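Quando Begoñe Goicoechea me convidou para passar a tarde na sua casa de Clusberg, avisou logo que não esperasse uma cozinha grande. O que ela tem, e de que fala com um carinho que dá gosto ouvir, é um armário de carvalho claro, com uma gaveta de madeira onde, garante ela, cabem todas as pequenas coisas que antes andavam perdidas pela casa.

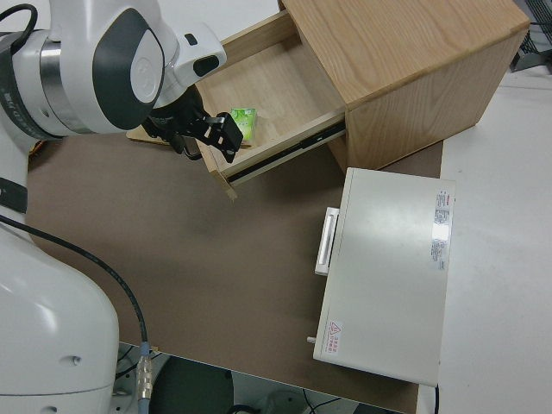 Demorou 7 anos a convencer-se de que uma gaveta só serve se a abrirmos todos os dias, e desde dezembro que a esvazia por completo no início de cada mês, sem pressa, com o rádio ligado e um chá ao lado. O veio da madeira, diz-me, foi o que a conquistou numa feira em Paredbridge (eu teria olhado primeiro para o preço, confesso!).

Depois há a loiça de uso diário, que Begoñe prefere ter à mão: os pratos de pé no escorredor de madeira, um amarelo-vivo, outro azul-claro, e as maçarocas de milho num prato de vime, à espera do jantar. 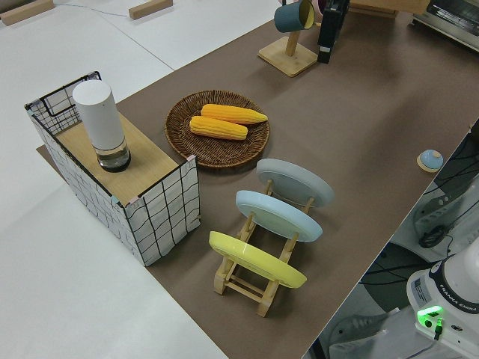 **À MESA**

O milho, aqui, come-se com manteiga e sal grosso, e quem chega cedo ajuda a pôr a mesa. As canecas ficam penduradas no seu suporte de madeira, a verde-azulada ao lado da cor-de-rosa, e cada visita escolhe a sua antes mesmo de se sentar.
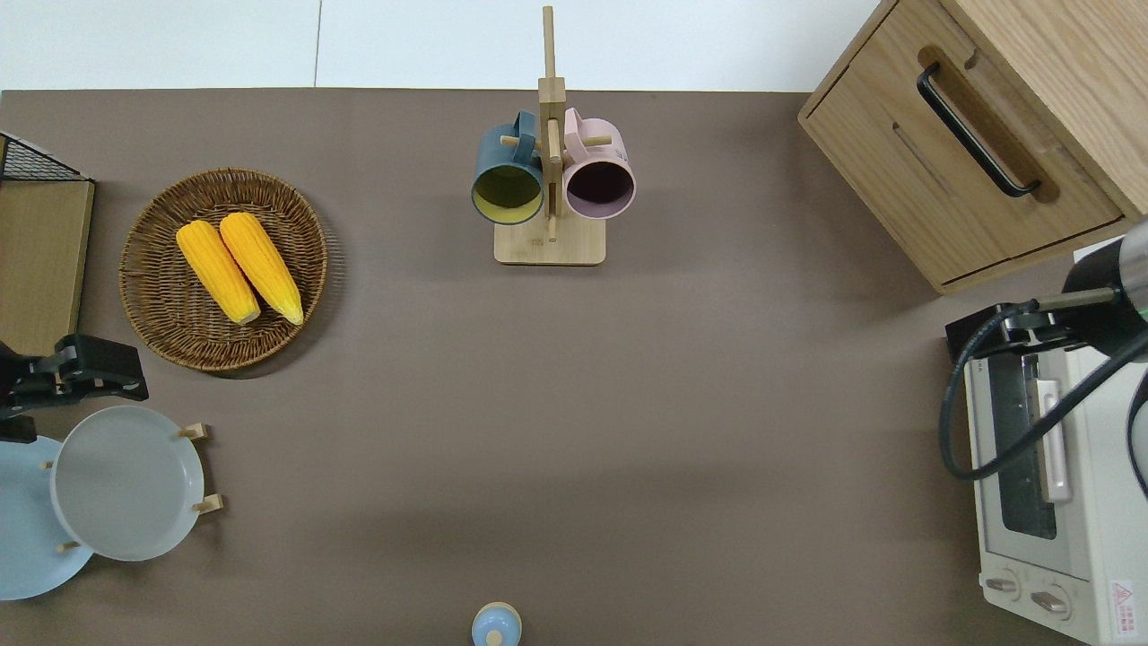 Eu fiquei com a cor-de-rosa, e com ela na mão ouvi a história da avó, que guardava o pão num pano e nunca deixava um prato por arrumar antes de se deitar. Begoñe herdou-lhe o hábito, embora admita que ao domingo se esquece dele com muito gosto.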